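Poetry Readings at Small Venues: Sound Level and Audience Turnout in Dresside
Student project report, May 20, 2023

14 shares | 3 comments

1. Purpose

The project compared two open mic poetry series, one at the Trullberg café and one in the back room of the Parsa bookstore. The question was whether background noise affects how long listeners stay.

2. Method

Each series was attended for 11 evenings, beginning in November. Noise was logged with a phone meter placed at the rear wall. Arrivals and departures were marked on a paper sheet at the end of each reader's slot. Featured readers and open mic readers were logged separately. 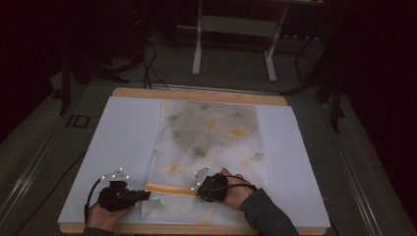 3. Results

The sheets hold 642 entries. Median stay was longer at Parsa, where the espresso machine is in another room. At Trullberg, departures clustered after the featured reader regardless of noise. Readers who used the microphone stand kept a steadier level than those who held the microphone.

4. Limits

Two evenings at Trullberg had no meter data and were left out of the noise comparison. Phone meters are not calibrated, so levels can be compared only within one venue. Cover charge differed between the series and was not controlled.

5. Further work

A repeat should use the same meter in both rooms and record the reading order.

Related
Skiston Slam: Scoring Sheets Compared
Chapbook Printing on a Small Budget
Room Acoustics for Spoken Word

Contact | Back to top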